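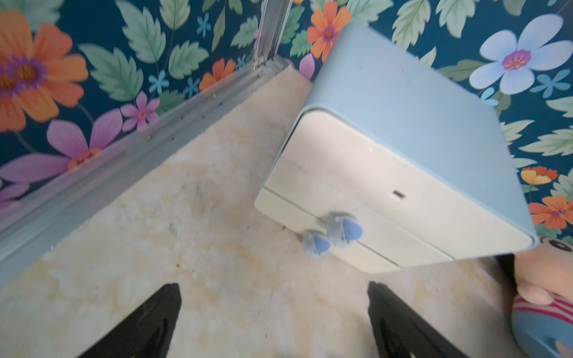
Figure 4. Wrist camera view from a Fisent demonstration. The drawer unit lies tipped on the marbled floor, with both fingers in view.

4.2 What the demonstrations contain

Prior work with the Semo controller treats a remote-control session as a clean record of what the operator wanted. We doubt this. Our set holds 1,391 demonstrations, and when we watched a sample of 69 from start to finish, many of them held long stretches in which the operator seemed to be hunting for a grip. A policy trained on such data learns the hunting too. Dumitrescu filters these stretches out by speed, but a slow hand can be a careful one, and we found no speed cutoff that told the two apart.

The view in Figure 4 shows a second problem. The two round knobs are small next to the shell, while the large flowers printed behind the unit are bright and high in contrast. Part of a plush toy also shows at the lower right. We can't rule out that a policy keys on the print and ignores the knobs – the success rates reported for Stistumine would look the same either way, as the backdrop was never changed between training and test.

Teaching by hand is often offered as the cure. In our trials it gave smoother paths, but the arm was guided by someone standing next to it who could see far more than the wrist camera could. Obradović labeled 30 hand-guided runs for moments when the target was out of view, and we return to her labels in Section 5. Until then we make no claim that either method is better.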